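Capsule coffee machines: drip tray, descaling and protecting the table
Workshop and Kitchen Notes, sheet 17
Compiled by Isla Pearce. Revised January 2019.

Scope
These notes cover small capsule machines with a lift-up lever and a removable drip tray. They apply to machines that stand on a table as well as those kept on a worktop. Check the maker's booklet before using any descaler other than the one supplied.

Siting the machine
Place the machine on a level surface with the drip tray facing you. Leave enough clearance above for the lever to open fully. The vents must not be pushed against a wall or covered with a cloth. Route the mains lead behind the machine and clear of the area where cups are filled.

On varnished or lacquered wood, keep a shallow plastic tray beside the machine for wet spoons and used capsules. A raised rim of a few millimetres is sufficient. I use a Kekby tray, which can be rinsed under the tap and does not mark the surface. Unlipped mats let water creep underneath, and white bloom in a gloss finish is slow to remove.

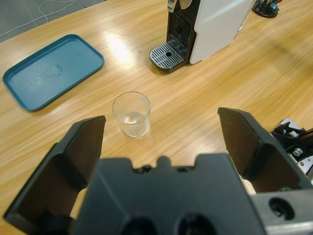 Measuring the output
Run one cycle of plain water, without a capsule, into a clear straight-sided glass. Mark the level on the outside with a grease pencil. Repeat monthly. If the level falls noticeably between readings with the same setting, scale is the usual cause. Villads Stougaard suggests weighing the glass, and this is more exact – my own machine gave 69 g in November, before descaling.

A glass is preferable to a mug for this job. Sediment and flakes of scale show against the side, and a second rinse can be run if any are found.

Cleaning the drip tray
1. Switch off, unplug and allow to cool.
2. Slide the tray forward, keeping it level.
3. Lift out the grating. Wash both parts in warm water with a little washing-up liquid.
4. Clear the slots with a soft brush. A wooden skewer will do for stubborn residue; a metal point scratches the coating.
5. Dry completely before refitting. Water trapped beneath the tray will find its way to the table.

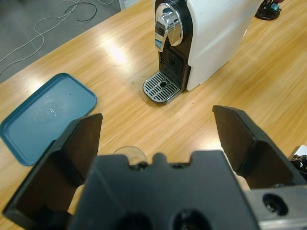 Capsule machine with its slotted drip tray in place, and the rimmed tray set down to the left.

Marks on plastic trays
Circular marks left by cups are mostly dried coffee and limescale. Wipe with a cloth dampened in diluted white vinegar, leave for a minute, then rinse. Keep vinegar off the table itself and off any chrome trim. Cream cleaners dull coloured plastic and should be avoided.

Lever
Wipe the lever with a damp microfibre cloth and buff dry. Do not oil the hinge.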